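4.2 Where the counter space goes

Households in the Biltdale survey were asked how much of their kitchen counter they could use on an ordinary morning. Most overestimated. Of the 588 households that returned a usable form, 236 reported that more than half the counter was free, and a good many of these attached a floor plan on which this was plainly untrue. We do not hold it against them. The authors' own kitchens were excluded from the study on grounds of taste.

The explanation offered by Baert, the consultancy that drew up the original Zamville housing standard, is that people own too much. We find this unhelpful. The standard sets a minimum counter length and says nothing about depth, outlets, or the appliances that will be plugged into them, so a kitchen can pass inspection and still leave its owner making sandwiches on top of the washing machine. Figure 3 shows the sort of arrangement meant by "appliance end" in the coding scheme. 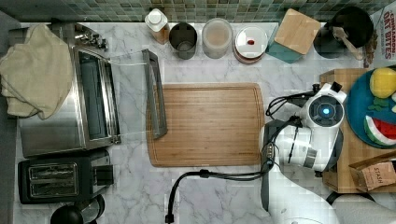

Figure 3(a). Appliance end of a counter: toaster oven with door open, two-slot toaster, cutting board alongside.

A toaster oven with a drop-down door needs its own depth twice over, once for the body and once for the door. Respondents rarely counted the second. When the follow-up form asked for the space an appliance takes up "in use," the reported figures rose sharply, and so did the number of remarks in the margin. One household in Dredano noted that its counter was the right size provided nobody cooked.

Storage along the back edge is a separate matter. Bottles and jars tend to settle against the backsplash, where they do little harm to the working area but make wiping the tiles a project for the weekend. We coded this strip as "occupied, passive." It was the most stable category between the April round and the follow-up — some jars may well outlast the lease.

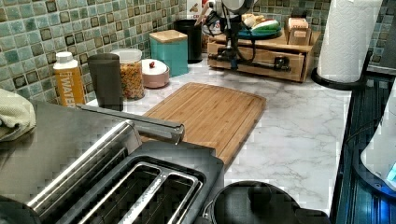 Figure 3(b). Containers lined up against the backsplash, coded as occupied, passive.

The 793 appliances recorded in the follow-up were then sorted by whether the household had used them in the past week. Of these, 178 had not been used at all, yet they kept their places on the counter. Asked why, respondents said the cabinets were full. Asked what was in the cabinets, several named other appliances.

Cutting boards resist the scheme altogether. They are work surface and stored object at once, and our two coders disagreed about them for most of a month before settling on "surface, movable," a label that pleases neither.

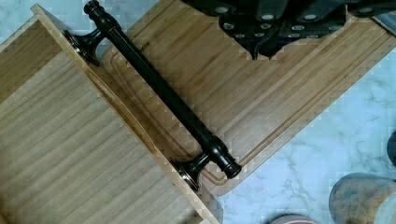
Household Space Research Group, Department of Housing Studies, Zamville

Pull hardware was added to the form late, after complaints about hips and pockets. A bar handle stands out from the drawer front and takes a little of the aisle with it, and the Zamville standard measures aisles from cabinet face to cabinet face, as if the drawers were opened by persuasion. We therefore report aisle widths both ways in Section 4.3. Readers who want only one number should use the smaller.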